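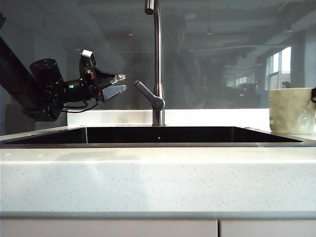
Stallico dropped us from page 1 to nowhere, anyone else?

tidewrack
Joined October
Posts: 113

Small site, walking routes near Brestden, nothing fancy. Used to get 200 visits a day off Stallico search. Since the update, 3. Not 3 hundred. Three. Havent changed a thing. Is it a penalty or what

mossop_b
Posts: 2

Same. Mine's a recipe site. The answer box at the top lifts my first paragraph and people never click. So not sure its a penalty as such

grindle
Check your console first. If it says manual action, penalty. If blank, it's just the update. People mix these up constantly.

tidewrack
Blank. Nothing in there at all

grindle
Then sit tight. Took mine a couple of months to come back last time, and I did nothing.

pelham_seo
Bad advice imo. Sitting tight is how you lose the lot. Are your routes all on one page each, or chopped up? They seem to like one big page per subject now. I merged a load of thin ones and went up.

tidewrack
Chopped up. Route, parking, pubs, all separate pages. Did it that way because somebody on here said to!!

grindle
> I merged a load of thin ones and went up

Went up when, though? Everyone on Wumbei is saying rankings moved back a bit that same week. Could be the merge, could be nothing. You can't tell.

pelham_seo
Fair but the ones I left alone didnt move. Good enough for me

mossop_b
Does Wumbei even send anyone? I get more from Stoltska these days, and thats with a half dead newsletter

quernstone
Wumbei sends loads if you're local. Useless for recipes I'd think. For walks near Brestden I'd be on there tomorrow, put the town name in the title, proper opening line, done.

tidewrack
Title just says "Routes" on most of them. Oh dear

quernstone
Well there you go

grindle
Titles yes, fix those. Still wouldnt merge everything in one go. Do the parking pages, redirect the old addresses, leave it a fortnight, look again.

pelham_seo
Redirects, yes, agree on that. Forget them and you really will be at zero. Rest of it we'll have to disagree

tidewrack
Ok. Titles tonight, parking pages after. Will post the numbers, if there are any

Last edited by tidewrack, 2024-05-07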